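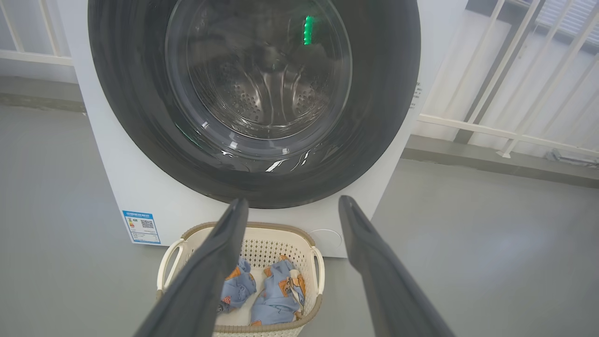

Laundry day, as usual.

So we're back from the lake, and I have sand in places sand has no business being (my purse! the zipper part!). Four families, one big rented house, and the same week in July we've been doing since the kids were in car seats. They're all taller than me now and they eat like it.

This was our tenth summer at Ranora. My sister-in-law made a banner that said 10 in big blue numbers and hung it over the porch steps, where it stayed until the wind took it on the second night. We found it in the neighbor's canoe.

The drive up was long, 342 miles door to door, and we did it in one day with two stops. My husband believes in leaving at five in the morning. I believe in coffee. We got both, and the kids slept until we were past the state line, so I can't complain too much. We pulled in right behind the Nwankwo crew, who had the good cooler and the bad dog. I love that dog. He ate a whole stick of butter before the groceries were even put away.

Saturday was the big dinner. Every year a different family cooks, and this time it was Garba Ojo and his girls, and oh my goodness, the rice! He made a pot so big it took two burners, plus chicken, plus fried plantains that never made it to the table because we all stood at the stove eating them off the paper towels. I asked for the recipe and he told me to start with more onions than I think is right. I wrote that down on the back of a receipt. I'm going to try it next week with just the four of us, and I'll report back.

After dinner we did the talent show. My youngest played "You Are My Sunshine" on the ukulele, all the way through, and I cried a little (okay, a lot). The teenagers did a skit about the dads trying to put up the tent, which was a little too accurate. The dads did not have an act. They have been promising one for 8 years.

It rained one afternoon and we pulled out the 1,000-piece puzzle of a covered bridge. We were missing one piece of sky at the end, and my mother-in-law is still texting about it.

Now the suitcases are open all over the upstairs hall and I've been matching socks since breakfast. Two of them aren't ours. If you were at the lake and you're short a green striped sock and a gray one with a hole in the toe, they're on my dryer and I'll mail them.

We've already put down the deposit for next summer. I have dibs on the room with the window seat.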